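Materials Lab > Notebooks > Biludham Bypass > December

Print this page | E-mail this page

December, started writing this up at 4.10 pm

Well, what a day for the Biludham job. The lorry came with the second lot of cores from the northbound carriageway just as I had the kettle on, and Declan and I spent most of the morning getting them labelled and laid out in chainage order before we cut anything. Two of the labels had run in the rain. Ciarán Fahy was good enough to read the positions back to me over the phone from his site book, so those are sorted now, and I've inked the numbers straight onto the asphalt this time (I should have been doing that from the start, I know).

Binder course first. The cores from the stretch past the river bridge look lovely – tight, evenly coated, hardly a void to be seen on the cut face. The ones from the slip road are another matter. There's an open, bony look to the bottom third of them, and the bond to the base is poor enough that one came apart in my hands when I lifted it out of the tray. Souad Zaki had a look and thinks the mat had cooled too far before the roller got to it, and I'm inclined to agree with her, though I'd like to see the paver records before anybody says so to McGrath. They've been very decent to deal with and I don't want them hearing it second-hand.

Wheel tracking: the slab from core set 128 went in after lunch. The Sendo rig is still making that knocking noise on the return stroke, but the readings are steady and the check weight came out right, so I've let it run. Aidan Ó Dálaigh has promised to look at the bearing when he's back from the quarry. Please don't be tempted to oil it in the meantime, whoever you are!

Also moved the remaining sub-base samples into the drying oven, 4 trays in all, lower shelves only. The top shelf runs hot and I've lost faith in it. The sheet on the door has the tare weights. Tray 1,004 is the big one with the bent handle, and it needs two people.

For Siobhán Ní Chonaill, who has the bench tomorrow morning: the slip road cores are under the damp cloth, and please leave the broken one as it is until I've drawn it. The results so far are typed into Indix, apart from the densities, which I'd like to do again with fresh water in the tank – I wasn't happy with the temperature and I'd sooner repeat them than argue over them later.

Still to ask Ciarán: what time did they stop for the rain, and did they cut the joint back when they started again?

Last updated: December, 5.25 pm
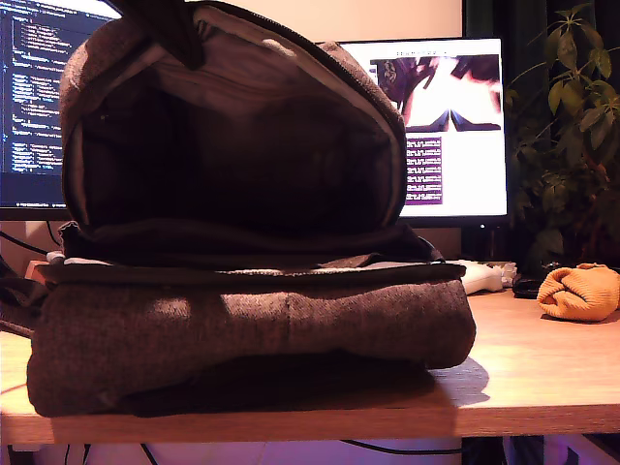
Backpack on the desk, main compartment unzipped.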